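Bench log, Sedport kitchen line, April: the spatula job
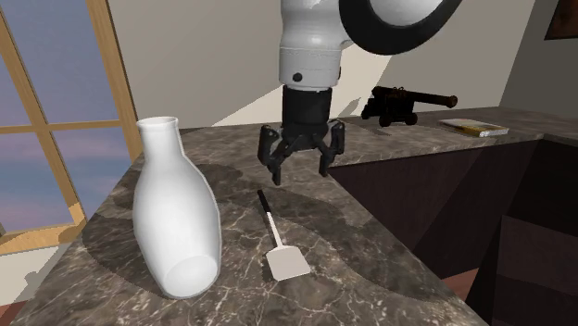 Last changed: April, 4:40 pm (rev. 7, typo in the run count)

Spent the morning in the simulator with the marble counter set. Task is still "pick up spatula, leave vase alone." The spatula lies flat on the stone and the gripper has opinions about flat things. Handle is the obvious grab, being thin. The blade is a waste of everybody's morning.

Batch of 1000 runs overnight. 673 clean picks. 273 where the fingers closed on air and the arm went home looking satisfied. The rest touched the vase, which Nillari scores as a failure and which I'd score as a resignation letter.

Tried lowering the approach height. Better on the handle, worse for the vase. Put it back.

Now the people part, which I keep being asked to write down. Before Warutum went in, the prep crew at Sedport reset the stations between orders: utensils back in place, counter cleared, next ticket. Dull work, but it was also when they talked to each other. The plan says the arm takes over resets and the crew "moves to higher-value tasks." So far the higher-value task is standing next to the arm with a hand near the stop button.

Two of them have become very good at it. They can tell from the wrist whether it's going to miss, a good second before my monitor knows. I asked how. "It hesitates." There is no hesitation in the code. I looked. There is a replanning delay, so fine, it hesitates.

Villalobos wants their minutes logged as "supervision." The crew would like it logged as overtime. Not my column.

The crew also asked who gets the blame for a broken dish. Sent that upstairs, got back a link to the onboarding slides.

To do:
- rerun with seed 1626, the one that goes for the vase every time
- move the book and the cannon on the back counter, see if the planner cares
- slow the last bit of the descent
- ask the morning crew what else it does before it misses, and write it down this time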